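Skelness Practice

The Skelness Practice is a set of written rules for running and recording tabletop manipulation trials with robot arms. It covers how the table is marked, how objects are placed, when a trial starts and stops, and what must be noted when something goes wrong. It was drafted at the Skelness workshop by Nnamdi Ibrahim and first circulated in July as a short checklist. The current text, known as the second issue, is dated September 2020.

The rules are not a safety standard and do not replace one. Sites that use them are expected to have their own risk assessment for each arm, and the first page of the text says so.

Background

Before the rules were written, groups at Skelness and at the Talum annex ran the same block tasks in different ways. One group let the operator nudge a block back into place between attempts, and the other counted that as a failed trial. A review of 803 recorded trials found that 251 could not be compared with the rest for this reason. The checklist was meant to settle that one question, but most of the later sections grew out of it.

Table and markings

The work surface should be a single light color with a matte finish. Old mounting holes and scuffs may stay, provided that no object has its start position over a hole. Target zones are outlined in black tape laid flat, and the inside of the outline is left bare. Reference strips, where used, are laid away from the target zone so that they can't be mistaken for part of it.

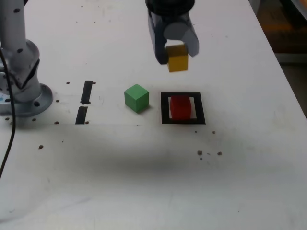 Tape is replaced when an edge lifts or when a block can catch on it. Surface scratches in the tape are allowed. When a zone is re-taped, the new outline is measured against the arm's base flange, and the old and new measurements both go in the log. Trials from before and after a re-taping are kept in separate sets unless the two measurements agree within 3 millimeters.

Objects

Blocks used in one set should be the same size and differ only in color. Each color is given a role in the task sheet before the first trial, and the roles do not change within a set. A chipped block can be used until the damage affects the grip. A block that is swapped out gets a line in the log with the trial number.

The Okeke amendment, added in the second issue, deals with stacking. It says that a stack counts as standing if the upper block rests only on the lower one after the gripper has let go and moved clear. The two blocks need not be lined up. Earlier drafts had asked for flush edges, which led to long arguments over offsets that made no difference to the next step.
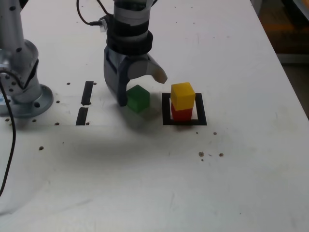 Where a task has more than one placement, each placement is scored separately. A trial with one good placement and one dropped block is entered as partial. The task sheet states whether the operator may carry on after a drop. If it is silent on this, the trial ends at the drop.

Operator conduct

Hands stay off the table from the start signal to the stop signal. If the operator reaches in for any reason, the trial is stopped and marked as interrupted, even if nothing was touched. Cables are routed so that the arm can't pull them across a target zone. The stop button must be in reach of a person who is watching the arm and not the screen.

Speed limits are set locally. The text asks only that the limit be written on the task sheet and left alone for the whole set.

Views and records

Every set needs at least one fixed view that takes in the whole target zone. A close view of the fingers is recommended for grasping tasks. It is used to settle disputes about contact and may not be used alone to score a placement.

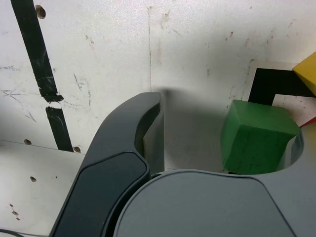 Records are kept in the Clumidano format, a plain table with one row per trial. Interrupted and failed trials are kept with the others. Deleting a row is treated as a breach, and a set with missing rows can't be cited as following the Practice.

Finger pads are inspected at the start of each set and replaced after 3000 grasps or at the first sign of peeling.

Use and criticism

The Practice is followed in full at Skelness and in part at Talum, where the rule on interrupted trials was dropped for training runs. The main complaint has been the time needed to fill in the log. Some users have also said that the stacking rule is too loose for taller stacks, since a small offset low down matters more with each added block. The second issue leaves this to the task sheet.

See also

Clumidano format
Okeke amendment
Task sheet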